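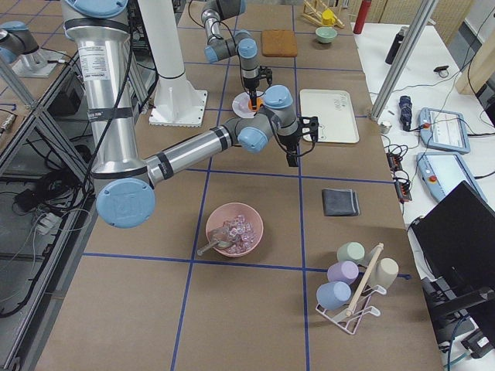 Kitchenware table: what we have and what we need

The kitchenware table at Whitlock Hall opens again in October, from 11 in the morning. As before, brown paper goes down first and blue tape marks out the spaces, so that each kind of thing keeps its own patch and the table can be laid the same way every time.

The white wire mug rack is priced at £3. The pink bowl and the metal spoon go together for £2, without the clear cubes. The small pale green bowl and the round white plate are 50p each, and the white rectangular tray is £1. It has a few faint marks on it. The folded dark grey cloth stays with us for wiping down.

We are short of mugs, side plates and baking tins. Glass is welcome if it is wrapped. We can't take knives, electrical goods or anything chipped on the rim. Please wash items before you bring them and leave them in the crate by the Ollmont Road door, not on the table itself.

Last year's kitchenware sales came to £2,761, all of it towards the new hall boiler. We would like to reach £3,000 this time. Eighteen boxes are still in the store and need sorting before we open. If you can spare a morning, or have a set you would like kept together, speak to Zoi Kokkinos at the hall office.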